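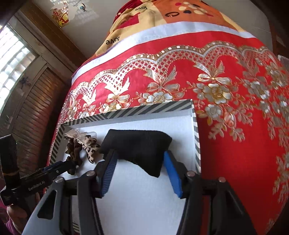 Open white box with striped rim, on the red bedspread. Leopard-print scrunchie with organza bow in the back left corner, folded black cloth item next to it.

Small Accessories: Sorting and Storage, Flelville Apartment

This page covers the hair accessories and small cloth goods from the bedroom portion of the Flelville job. The full inventory ran to 325 items. Of those, 71 were hair accessories, and most had been kept in two dresser drawers with no dividers. Work was done in August, with the bed used as the sorting surface. Sorting by Zorica Dimitriou, page text and labels by Rok Dimitrov.

The notes below apply to the box at the top of the page and to others of the same general form: open top, low walls, flat floor.

Box

A shallow box is used for anything that should sit in a single layer. Items stay visible from above and can be lifted out without moving their neighbors. The white interior helps with dark fabric, which tends to disappear against a dark drawer bottom. The striped border on the rim is decorative and has no bearing on capacity.

Boxes of this type are not stacked when open. If a second level is needed, a rigid shelf insert goes between the two. The dresser in this room has a clear drawer height of 60 mm, so wall height was checked before any box was assigned to a drawer. Boxes over that height go on the closet shelf.

Scrunchies with bows

Fabric scrunchies without trim can be stored on a rod or a cardboard tube. Those with bows are stored flat, bow side up. Organza creases easily and holds a crease once it has been pressed under other items. The sheer beige bow on the leopard-print piece has loose loops, and loops like these should be opened by hand before the scrunchie is put away. Corner placement is preferred, as two walls then keep the piece from sliding when the drawer is opened.

If the organza is badly creased, use steam from a distance and let it dry fully before storage. Do not iron directly. Check the edge of the ribbon for fraying at the same time.

Dark cloth pieces

Soft, fuzzy fabrics shed and also collect lint. They are brushed once before storage and folded one time only. Repeated folding gives a bulky edge that pushes up against the drawer above. Keep them clear of hook-and-loop closures, open clips and combs with fine teeth.

A black piece placed beside a patterned one is easy to find again. Two black pieces side by side are not, and these were separated wherever the count allowed.

Bedspread as a work surface

A strong color is useful under small parts. Pins and clear elastics show up well on red. Pull the cover tight first, and set boxes down on the flat middle of the mattress where they will not tip.

Labels

Labels go on the drawer front, inside edge, so that the box rims stay clean. Label stock was Drendo matte, narrow width. Wording is kept to one or two words: "scrunchies, bows" or "cloth, dark."

Related pages: Flelville kitchen drawers; Flelville hall closet; Gál residence, linen shelves; Jinular label sizes.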